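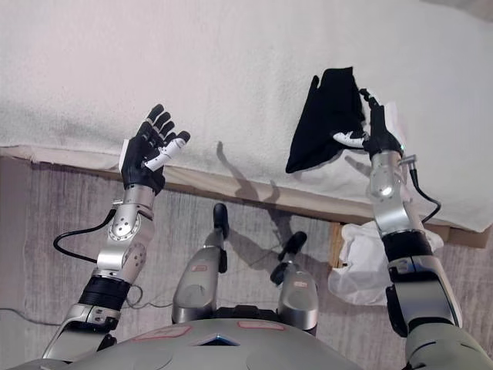
Junaid Jatoi

Flekow Public Comment Timer

The Flekow is a speaker timer for town councils, school boards and zoning hearings. It has a large display that faces the podium and a smaller one that faces the chair. The clerk runs both from a keypad with two rows of buttons.

Most councils we sell to give each resident 2 minutes. That is how the timer is set when it ships. You can change it in the setup menu, and you can save a second limit for applicants or for people speaking on behalf of a group. The light goes from green to yellow to red. The buzzer can be turned down or left off.

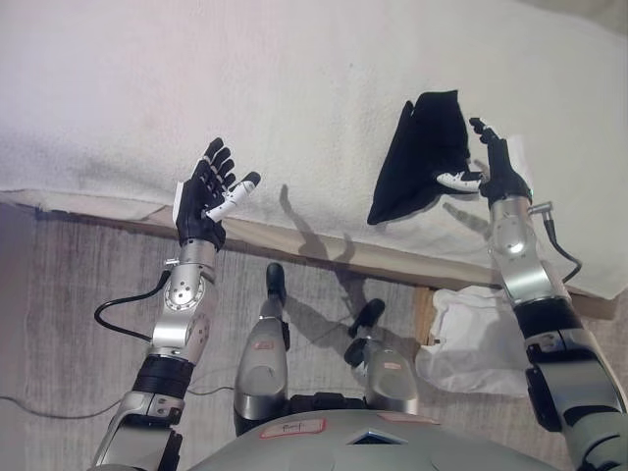 Open hand, black fingers with white joint segments

The clerk can pause the clock when the chair interrupts or when a speaker is waiting for an interpreter. Paused time is not charged to the speaker. The keypad also has a button for ceded time, for boards whose rules allow one resident to give minutes to another.

At the end of the meeting the timer saves a log with the start and stop of every turn. It holds 1000 turns before the oldest are written over. Copy it to a USB stick and open it in any spreadsheet. Names are not stored unless the clerk types them in later.

What comes in the box
Podium display with stand
Chair display
Clerk keypad
2 power cords
Printed setup guide

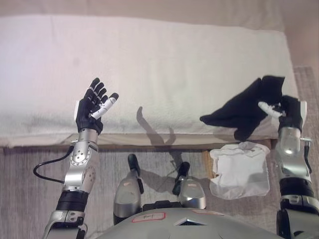 The displays connect to the keypad by cable. If your chamber has a long run to the podium, order the Hisis extension, sold separately. The Barrios wall bracket fits the podium display only.

Price is $700 for the full set. Kovon accepts purchase orders from cities, counties and school districts. Please include your tax exemption form with the order. Orders placed in May may ship later than usual on account of the budget year.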